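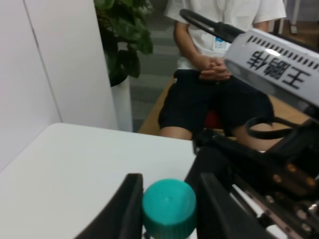 Tarnau : les tubes à bouchon vert arrivent au labo de l'école, reprise des analyses d'eau en juillet

Dernière mise à jour : 17h40

C'est reparti pour les prélèvements de la Tessonne. Après un printemps à l'arrêt, faute de matériel, le petit labo de l'école technique de Tarnau a reçu sa commande. 2 000 tubes en plastique à bouchon vissé, livrés ce matin par Bostwood, plus les portoirs. Déballage dans la foulée, tables dégagées, premiers essais avant midi.

Au programme cet été : 27 points de prélèvement entre le pont Fellier et l'ancienne écluse, trois passages par point. Nitrates, phosphates, turbidité. Les résultats seront affichés en mairie et à l'entrée du camping, comme l'an dernier.

Le changement, c'est surtout le bouchon. Les anciens, à clipser, fuyaient dans les glacières, plusieurs séries perdues en 2 mois. Les nouveaux se vissent. Reste à prendre le coup de main : serrer sans forcer, noter le numéro sur le tube et pas sur le bouchon, ranger debout. Une fiche sera collée près de l'evier. 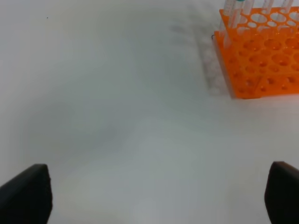
Tubes en plastique transparent dans leur portoir orange, au labo de Tarnau.

Côté budget, 56 centimes le tube, portoirs compris. La commune prend la moitié à sa charge, le reste vient de la fondation Teshome, qui suit le projet depuis le début. Pas de quoi refaire la paillasse, en revanche. La demande est repoussée à l'automne, tout comme celle pour un second frigo.

Les riverains qui veulent faire analyser l'eau d'un puits peuvent déposer un échantillon à l'accueil de l'école, le matin entre 9h et 11h30. Un seul tube par foyer, rempli le jour même. Tubes vides à retirer sur place, gratuit. Attention, pas d'analyse bactériologique : pour ça il faut toujours passer par un laboratoire agréé, délais et tarifs à voir directement avec eux.

Baignade : toujours interdite en aval de l'écluse, l'arrêté n'est pas levé. Il sera rééxaminé après le premier passage, courant juillet. Le sentier de la rive gauche reste ouvert, sauf le tronçon du pont Fellier, fermé pour travaux.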